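Chapter 5

Storage Furniture: Cabinets, Doors and Shelves

In this chapter you will learn

how a cabinet is divided into open and closed parts
the names of the common hinges and handles
how to decide what goes behind a door and what stays in the open
how to draw and label a cabinet for the workshop

Before you start, read again the section on wood grain in Chapter 4. You will need the words "stile", "rail" and "panel".

5.1 Why we close things in

The oldest storage furniture was a chest with a lid. A chest is strong and simple to build, but it has one weakness which every owner learns quickly: the thing you need is always at the bottom. When makers turned the box on its side and put a door at the front, they gave each object a place where it can be reached without moving the others. This is the idea of the cabinet, and it has changed very little.

A door does two kinds of work. It keeps dust and light away from what is inside, and it gives the eye some rest. A room where every cup and every paper is in view feels smaller than it is. On the other hand, a room with everything behind doors can feel like an office after closing time. Most good pieces of furniture mix the two.

In the Runum workshop course, students measure a cabinet from their own home before they draw a new one. We recommend the same here. Choose a small piece, write down its height, width and depth in millimetres, and keep the page. You will use it in Exercise 2 on page 156.

5.2 The parts of a small cabinet

We begin with the case, also called the carcass. It is made of two sides, a bottom, a top and usually a back. Inside the case there may be one or more shelves. A fixed shelf makes the case stiffer. A loose shelf rests on pins and can be moved when the owner buys taller jars.

The doors are hung on the sides of the case. In older work the hinge is a butt hinge and you can see its knuckle from the front. In most newer work it is a concealed hinge, which sits inside and is hidden when the door is shut.

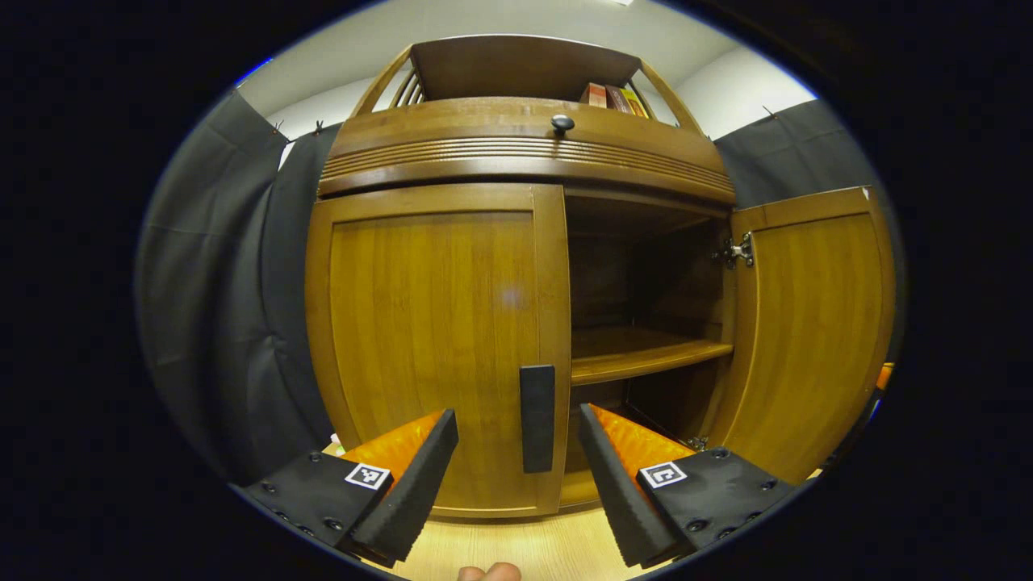
Small cabinets that stand on a table follow the same rules as large ones, only the decoration is often richer for their size. With one door open, a concealed hinge can be seen near the upper edge of its inner face, and the single shelf divides the compartment near the middle. Look also at the top – it is treated as an open shelf, with curved rails at the sides, and the books there stay in reach while the rest can be closed away. The grooves on the band over the doors follow its curve. This kind of detail is slow to cut by hand, and we come back to it in Chapter 17.

Handles should be placed where the hand arrives naturally. On a low cabinet this means near the top of the door, on a wall cabinet near the bottom. The inner edge is the usual side, as far as possible from the hinge, so that little force is needed.

Words to learn: carcass, concealed hinge, butt hinge, knuckle, shelf pin, band.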